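Hygiène des locaux et entretien des sanitaires collectifs
Support de cours – Module 2 : le bionettoyage des surfaces en milieu humide 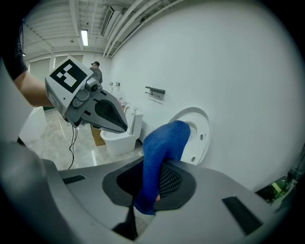 Quelle différence convient-il d'établir entre le nettoyage et la désinfection ?
Le nettoyage consiste à éliminer les salissures visibles et une partie des micro-organismes par l'action combinée de l'eau, d'un détergent et du frottement. La désinfection vise la réduction du nombre de micro-organismes encore présents sur une surface préalablement propre. Un désinfectant appliqué sur une surface souillée perd une part importante de son efficacité, les matières organiques neutralisant le principe actif.

2.1 Le cercle de Sinner

Quatre facteurs déterminent le résultat d'une opération de nettoyage : l'action chimique, l'action mécanique, la température et le temps de contact. La diminution de l'un doit être compensée par l'augmentation d'un ou de plusieurs autres. L'agent qui travaille à l'eau froide prolongera par exemple le temps d'action du produit ou intensifiera le frottement.

Les étudiants se reporteront au schéma distribué lors de la première séance par M. Sundqvist. Il leur sera demandé de le reproduire de mémoire et de le commenter.

2.2 Classification des salissures

Les salissures adhérentes rencontrées dans les sanitaires se répartissent en deux grandes familles. Les salissures minérales (tartre, voile calcaire, traces de rouille) relèvent d'un produit acide. Les salissures organiques (graisses cutanées, résidus de savon, matières biologiques) relèvent d'un produit neutre ou alcalin. Le choix du produit dépend également du support : le marbre et les autres pierres calcaires ne supportent pas les acides, et l'aluminium réagit aux produits fortement alcalins.

Il est formellement interdit de mélanger un produit acide et un produit chloré. Le dégagement de chlore qui en résulte est toxique par inhalation, y compris en faible quantité.

2.3 Ordre des opérations

Le travail s'effectue du haut vers le bas, du plus propre vers le plus sale et du fond de la pièce vers la sortie. Dans un bloc sanitaire, on retiendra la séquence suivante :
– aération du local et évacuation des déchets ;
– application du détartrant dans les cuvettes ;
– nettoyage des miroirs, des lavabos et de la robinetterie ;
– nettoyage des points de contact (poignées, interrupteurs, boutons de chasse) ;
– nettoyage extérieur des cuvettes, des abattants et des lunettes ;
– brossage intérieur et rinçage ;
– lavage du sol.

Les textiles d'essuyage sont attribués par zone selon un code couleur, fixé par l'établissement et affiché dans le local d'entretien. Un textile employé sur une cuvette n'est en aucun cas réutilisé sur un lavabo.

2.4 Dilution

Une solution dosée à 10 ml par litre exige 80 ml de produit pour un seau de huit litres. L'eau est versée en premier, le produit ensuite – l'ordre inverse favorise la mousse et les projections.

Travail à rendre

Chaque étudiant rédigera un protocole d'entretien pour un bloc sanitaire de 18 m², en précisant les produits, les dilutions et les temps de contact. Les dossiers seront remis à Mme Bakhtiari au plus tard le 14 décembre 2024. Les demandes de report sont à adresser par écrit à M. Paiva.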